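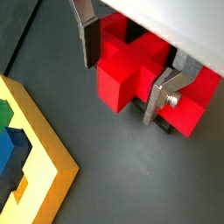 Robots at the Taltance laboratory learn by copying people. A person guides the robot's arm through a job many times while a computer records each movement. In the puzzle task, the robot must hold a block, such as the red cross-shaped one, between its two metal fingers and bring it to the opening of the right shape in the board. A small camera near the fingers lets the computer see the block and the board together.

How much practice does a robot need?

Isabelle Sawatzky and Dwight Beaudoin studied this question. They taught one robot with 107 recorded lessons and a second robot with 1231. Both were then tested on 11 blocks — three of them in colours neither robot had met before. The second robot made fewer mistakes, but it still had trouble when a block was turned on its side.

The researchers will repeat the test in April with lessons that show blocks lying in more positions.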